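The Allia quote came in at 1,436 a unit. Gisela had 453 left. She read it twice, then went out to the floor.

"How many grippers do we need," she said. "Not want. Need."

Osvaldo didnt look up. "5." 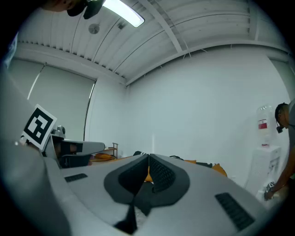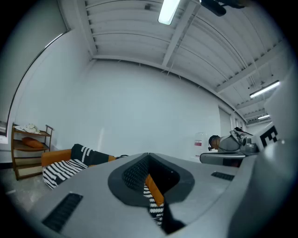

Gray grippers, white walls, orange cushions. July at Droklow.

"Two," she said. "And maybe Asden rents."

"Asden rents junk." He wiped his neck - no time, the order closed at noon. "Four."

"Three. And you tell Trinh."

He thought abuot Trinh.

"Two's fine," he said.

She was already dialing.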